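Draltska: questions we keep getting

What is Draltska?
A study of whether a robot can learn to tidy from people working hand-held grippers. Junpei Sakamoto runs the collecting, Widad Nseir runs the training, and both run out of snacks.

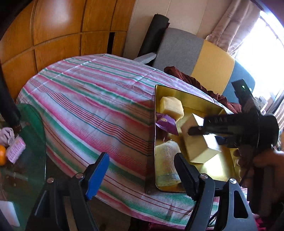
Why don't you just drive a real arm by remote control?
It's slow, and our pilots got bored. A person with a gripper in hand moves at something like normal speed.

How much data went in?
524 demonstrations, each under 40 seconds. We threw out 63 more where the tracking drifted - a polite word for it.

Why snack packets?
They crumple, they shine and they slide.
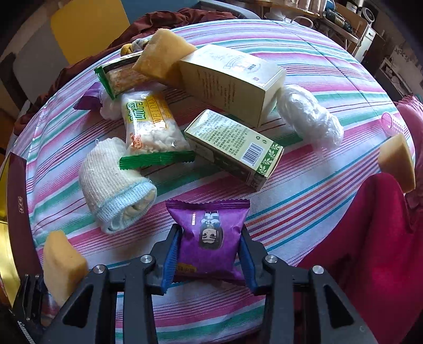 Boxes are easier, so a policy trained only on boxes looks brilliant until it meets a wrapper. Ours did, in December, and we rewrote the paper.

Does it work in other rooms?
In 2 so far. Ask again after the third.

Can I have the code?
Write to Widad. She answers, eventually.
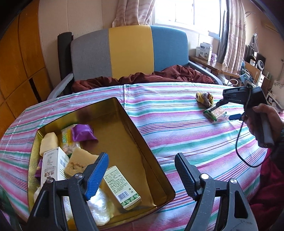

Gold tin, snacks and two grippers on stripes.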